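**Subject:** Re: [teleop-users] Glove lag and how many demos before retraining

On Saturday, Sang Triệu wrote:

> We're at 100 demos on the tabletop pick set and the policy still closes the hand too early on anything long and flat. Bottles are fine. Two questions before we spend another week on it.
>
> 1. Is there a number of demos where this usually goes away, or should we change how we collect?
>
> 2. Our glove feels late. By the time I see the thumb move I've already corrected, and then I get both motions. Do you filter on the glove side or the hand side?

Hi Sang,

Taking the second one first, because it affects the other.

We filter on the hand side only. We used to do both, with the smoothing in the Nileck driver left at its default and our own low-pass after it, and the delay added up to something you could feel. Turn off the driver smoothing and log the raw glove values next to the commanded joint positions for one session. If the two curves are shifted by a constant amount, it's the filter. If the shift wanders, look at the network. Ours wandered until we moved the Voris box off the shared switch.

Also check that the operator is watching the head camera view and not the table. If you look at the real hand while the policy only gets the camera, you will use depth cues it doesn't have. New operators do this all the time, and their demos look clean on replay but train badly.

On the number of demos: we had 440 before the long flat boxes got reliable, but I wouldn't read much into that. The first 200 or so were collected with the box nearly square to the table edge, and we threw out a lot of them. What helped was changing the approach. We now bring the hand in level from the right with the thumb and fingers already wide open, stop next to the box, hold for half a second, and only then close. The hold gives the policy a clear point where the hand is open and near the object. Without it, the closing motion smears back into the reach, and I think that's your early close.

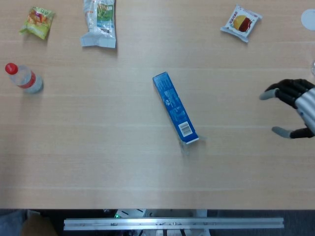

The other change was the layout. We put 5 items on the table every time and move all of them between episodes, including the ones that won't be picked. When we only moved the target, the policy learned that the thing that had moved was the thing to grab. Turn the box to a new angle each time. Leave the soft packets in even if you don't train on them yet. They teach it to ignore shiny wrappers, and you'll want them later.

A few smaller things:

- Re-zero the glove thumb every 20 minutes. It drifts more than the fingers do.
- Mark failed grasps as failed and keep them in a separate folder. Don't delete them.
- If you bump the table, end the episode and start over.
- Keep the same operator for a whole block. Mixing two people inside one block gave us two different closing speeds.

The Piątek script on the list wiki trims idle time from the start and end of each episode. It will also cut the hold before the grasp unless you raise the idle threshold to 500 ms or more. We lost two days to that in February.

I haven't tried the Sisteck glove, so I can't say whether it would be any better on lag. If somebody else here has one, please post your numbers.

Send me one of your early-close episodes with the joint log and I'll plot it against ours.

Regards,
Dale

--
teleop-users mailing list
To unsubscribe, send a message with "unsubscribe" in the subject line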